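Light Bulb Tips From an Afternoon With the Robots

I write about lamps, hinges and stuck drawers, so an invitation to the Ornbridge robotics open day was a stretch. I went anyway. Dovinel, the group putting on the demonstration, had set its arms to small bench jobs with a lamp and a bulb, and I have been changing bulbs badly for most of my life. It seemed a chance to be shown up by a professional.

I took notes on the back of the parking ticket. Most of them apply at home, where you have the advantage of elbows.

Clear the spot first. Before you touch a lamp, move the mugs, the mail and anything round that might roll under your foot. Tools you might want can stay, off to one side where your sleeve won't catch them.

Pull the plug. Switching off at the lamp is fine until somebody leans on the switch. Unplug it, lay the cord where you can see it and give the bulb time to cool.

Go straight down. Most of my cross-threaded bulbs came from reaching in at an angle while looking at something else. Get directly over the socket. If the lamp is on a high shelf, bring the lamp down to you. I say this as a person who once did it from the arm of a sofa.

Hold it as if it cost money. A firm, even grip does it. Squeezing harder has never improved a thread.

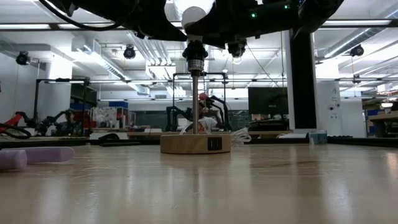
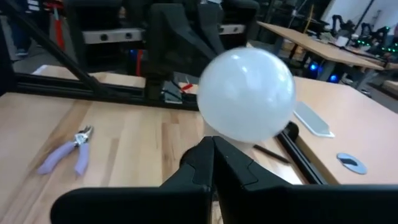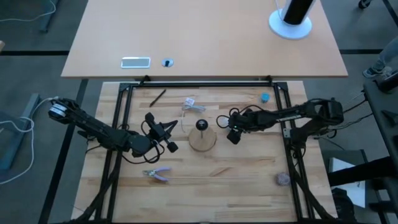
The Dovinel arms, open day at Ornbridge. The white bulb is in its socket in the first picture.

Turn it backward before you turn it forward. Set the bulb in the socket and ease it counterclockwise until you feel the thread drop, then go clockwise. This one came from my father's workshop and works on jar lids too.

Stop at snug. Overtightening is how you end up with a glass globe in your hand and a metal collar in the lamp. If that has happened already, unplug the lamp, put on gloves and eye protection, and turn the collar out with needle-nose pliers. The potato trick is for people with potatoes to spare.

Check the number on the socket. My reading lamp came from Prendergast with a limit printed inside the shade, and I found it 42 bulbs later. For brightness, look at lumens. Some 800 is plenty for a bedside table, and my spouse would say it's plenty for a ballroom.

Wipe the new bulb with a dry cloth and leave the wet one in the sink. Dust on a bulb dims it more than you'd think, and so does whatever the kitchen puts in the air.

The Stelstead bus back took an hour. I changed the hall bulb that evening, straight down, elbows in, and dropped the old one on the tile. Sweep first, then go over the floor with a damp paper towel for the slivers.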